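Dreleck Forum > Software > Perception and State Estimation
Thread: Gripper pose drifts when a shiny bag fills the wrist view

ottobench
Posted January 18, 2018

Setup is two hand-held grippers, one camera on each, plus a head camera. Poses come out of the Radwan tracker, version 2, and get replayed through the Brolisska planner. With the cloth I get clean trajectories. With the snack bag the left gripper track slides off by almost 3 cm while the bag is being handled, then snaps back once the camera sees the table again.
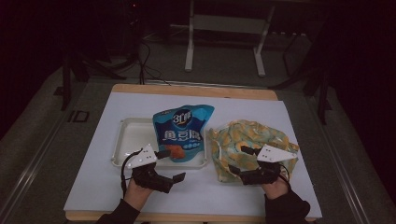 I've already redone the hand-eye calibration and the residuals look fine. Time sync is fine too. Of 80 recordings with the bag, 19 get rejected by the planner for velocity limits, all at the snap. Is there a tracker setting for this, or do I have to mask the bag out?

kelp_router
The tracker is locking onto the print on the bag. Lots of high-contrast lettering, so the corner detector loves it, and the bag moves with the gripper. As far as the filter can tell, the camera has stopped moving. Raise the outlier threshold on the visual update and trust the IMU more.

mudflap
Disagree with raising anything. If most of your features are on the bag, the bag is the inlier set and the table is the outlier. Loosening the gate lets more bad points in. Mask it.

kelp_router
I meant make the gate stricter, sorry. But masking needs a segmenter for every new object. He'll be retraining it all through February.

ottobench
Tried the stricter gate on one bad recording. The slide is smaller but the filter drops out twice. Wrist view from the same session, so you can see what the tracker has to work with:
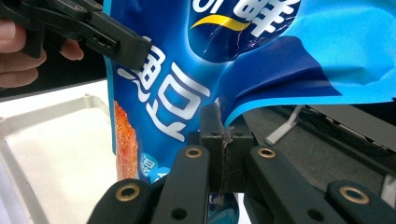

Wrist camera, bag held between both grippers.

mudflap
Yeah, look how little background there is. Some tray on the left, some tabletop on the right, and the rest is foil and gripper. The linkage arms will give you features too. Those at least you can mask with a fixed polygon per jaw opening. Do you?

ottobench
I mask my own gripper. I don't mask the other one when it comes into view.

mudflap
Then do that first. Project the other gripper's model in using its last pose and dilate the outline a bit.

rowhammer_jim
Different suggestion. Stop solving the wrist cameras separately. The head camera sees both grippers and the plates with holes on top of them. Put a printed tag on each plate and use it as a slow absolute correction. We run it that way on Raven and the wrist features only have to carry short gaps.

kelp_router
Tags are fine until a sleeve or the bag covers them.

rowhammer_jim
Sure, and then you're back on IMU plus wrist for a second or so. Still better than what he has. Also smooth offline. You don't need a causal filter for recorded data, so run it backward as well and the snap gets spread out.

mudflap
Spreading it out gets it past the velocity check but the pose in the middle is still wrong. I'd want those segments flagged before they go into training.

ottobench
OK. Masking the second gripper tonight, tags after that. I'll leave the smoother off until I can compare against the tag poses. Will post the plots here.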